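Section 4: Folding and storing knitwear

Read this section before putting any jumper, cardigan or knitted blanket into the Livilwood drawer unit. It assumes the drawers have been fitted and levelled as in Section 3. If the runners still catch, go back and sort them out first, as a caught runner will pull a loop out of a jumper faster than any cat.

A word on what you may have read elsewhere. There are a great many folding systems about, and most promise that clothes will stand up by themselves, breathe, or stay creaseless for a year. We tried several of them on thick knits and were not much impressed. Thick wool does what thick wool does. The method below is plain, it takes a minute or two, and it keeps the shoulders in shape. We make no larger claim for it.

4.1 What you need

A flat table, bigger than the garment when the sleeves are spread out. A hard, smooth top is best. A bed will do, but the mattress gives under your hands and the fold lines wander.

Plain tissue paper, unprinted. The scented kind sold for drawers is a waste of money in our view, and it does not keep moths away whatever the packet says.

The shelf liner supplied with the unit (one per drawer).

Good light. Daylight from the side shows up lumps in the layers that a ceiling lamp hides.

4.2 Before you fold

1. Check that the garment is fully dry. Feel the cuffs, the neckband and the underarm seams, as these hold damp longest. "Nearly dry" is not dry.

2. Check that it is clean. Moths go for food and sweat on the wool as much as for the wool itself. A jumper worn once and put away until February is the one that comes out with holes.

3. Clear the table and wipe it. Run your palm over the whole surface. Anything that snags your skin will snag a stitch.

4. Take off rings, bracelets and watches with a buckle.

5. Do up all buttons. Leave metal zips open by a few centimetres at the neck so the collar can lie flat.

CAUTION: Do not iron a textured knit flat to make it fold more easily. It does fold more easily afterwards. It also stops being a textured knit.

4.3 Folding a thick jumper

1. Lay the jumper face down with the sleeves out to each side. Smooth it from the middle outwards with flat hands. Do not tug at the hem to straighten it.

2. Lay one sheet of tissue down the centre of the back.

3. Fold one side in towards the middle, starting from halfway along the shoulder. Lay the sleeve back on itself so that it runs down the length of the body.

4. Do the same on the other side. The two sleeves should lie next to each other. If they overlap, you will have a thick ridge down the middle, and no amount of patting will shift it.

5. Bring the hem up to the shoulders in one fold. Very long jumpers may need two.

6. Turn the whole bundle over, supporting it from underneath with both hands.

7. Press lightly with your palms to let the air out. Stop when it stops moving.

Knits with a raised pattern never come out as square as the drawings in folding books. Those drawings seem to be based on thin cotton, or on no garment at all. With a deep pattern, expect rounded corners, some extra height where the layers bunch, and an edge that slopes a little.
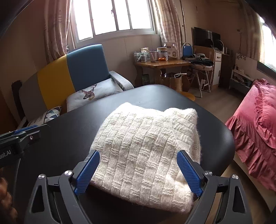 Fig. 4a. Folded knit with a basket-weave pattern. Note the thicker lump at the upper right and the layers stacked beneath that side.

A lump of this sort is acceptable in a drawer, provided it is not the highest point of a full stack. If it bothers you, open the last fold, slide a hand between the layers, ease the fabric outwards and close it again. Do this once. Folding the same jumper five times in search of a perfect edge does more harm than the lump would have done.

NOTE: On basket-weave and similar patterns, the blocks can be used as a rough guide for a straight fold. Some people swear by this. We found it helpful on the body and useless near the neck and shoulders, where the rows may run at another angle.

4.4 Cardigans and blankets

Fold cardigans as for jumpers, but lay them face up for step 1 so that the buttons end up on the inside. Put a second sheet of tissue between the buttons and the back panel.

Blankets are simpler. Fold in half lengthways, in half again, then in thirds from one short end. Two people make a neater job of it than one, though not by as much as you would hope.

Rolling is often recommended for blankets. It works for thin ones. A thick blanket rolled tightly will not go under the drawer rail, and rolled loosely it comes undone as soon as you open the drawer.

4.5 Filling the drawers

1. Place the liner in the drawer with the smooth side up.

2. Put the heaviest pieces at the bottom and stack no more than four thick jumpers on top of one another.

3. Keep the clean folded edge towards the front. This lets you lift one piece out without dragging the rest.

4. Leave a hand's width between the top of the stack and the rail.

5. Close the drawer slowly the first time and listen for rubbing.

The inside measurements matter here, and they are smaller than the outside of the unit suggests. The shallow drawer is 200 mm deep and the lower one 300 mm. The divider, if you have bought it, takes up a slot 74 mm from the left-hand side. We do not think the divider is worth having for knitwear. It was designed for socks and belts and is good at those. The Toledo version of the unit has no slot and cannot take a divider.

CAUTION: Do not use vacuum bags for wool. The sales pitch is that they save half your space, and for a week or so they do. Left for a season, they press hard creases into the knit and flatten any raised pattern. Tunix bags, and any others of the same type, are better kept for spare duvets.

4.6 Moths

Cedar blocks smell pleasant. That is the best we can say for them with confidence. If you use them, sand them lightly when the smell fades and keep them off the wool itself, as the oil can mark pale colours.

What does help is taking everything out twice a year, shaking it outdoors, and wiping the corners of the drawer. Look hardest at pale, fuzzy knits, where grazing on the surface is easy to miss. Hold them up to a window.

4.7 If something goes wrong

The jumper has a sharp crease across the front. Hang it over the back of a chair in a steamy bathroom for a short while, then lay it flat. Do not leave it hanging overnight.

The shoulders have points. It was stored on a hanger at some stage. Dampen the points, shape them with your fingers and dry flat.

A loop has pulled. Do not cut it. Ease it through to the wrong side with a blunt needle and stretch the stitches on either side gently until the slack is taken up.

The stack leans. There is too much in the drawer, or all the thick folds are on one side. Turn every other jumper round.

The drawer will not shut. See above, and be truthful about how many jumpers are in it.

4.8 Spare liners

Replacement liners can be ordered from Zurnstead by post, marked for the attention of Samran Kongkaew. State the drawer depth (200 or 300) and whether yours is the Livilwood or the Toledo. Ordinary lining paper cut to size does the same job – it just curls a bit more at the front.

Section 5 covers hanging rails and trouser bars.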